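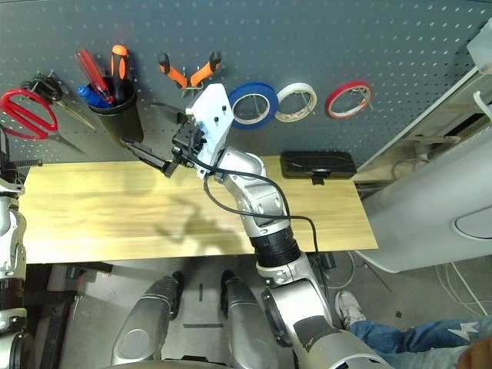 February 19, 2022

Khang says the new policy gets the pliers off the pegboard 80 percent of the time. I asked 80 percent of what. Forty tries, it came out, all in one afternoon, same pegs, same light. Move a peg over by two holes and then tell me.

Despina wants it in the Plerico draft anyway. She has a point that the baseline did worse, but the baseline never got the 123 extra demos – we trained it in November and left it alone. I said so and got a shrug.

Savvas thinks the shadow of the arm matters more than we admit. Could be. He has no numbers either.

I'm rerunning both with the tools shuffled before I sign anything. Must ask Polyxeni for the old checkpoints.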